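I got a peek this month at what Oddur Baldursdóttir and the Mersha team have been up to, and I came away pretty excited! They've been teaching a two-finger gripper to pick up lumpy, odd-shaped things entirely in simulation, and the new part is how it decides where to grab.

Most setups I've seen score a whole pile of possible grasps and take the winner. Mersha's method keeps the top four and nudges each one a little in the simulator (a small tilt, a small slide) before choosing. The grasp that puts up with the nudging best gets used, even if it started out in fourth place. 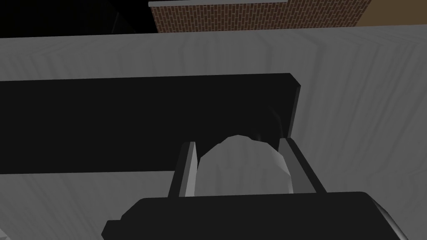

*A lumpy gray object held between the gripper's fingers in one of Mersha's simulated rooms.*

Oddur told me the team ran 1281 simulated trials, and the nudged picks dropped far fewer objects than the plain top-score picks - mostly on the rounded shapes, where the fingers like to slip. Boxes barely changed, which surprised me a bit. The extra checking adds 2 seconds per grasp, and she'd love to get that down.

Next up is a real arm at the Vastdale lab, and I'm dying to see how it handles actual rocks. The write-up should be out in December, with the code to follow once Oddur has cleaned it up (her words were less polite).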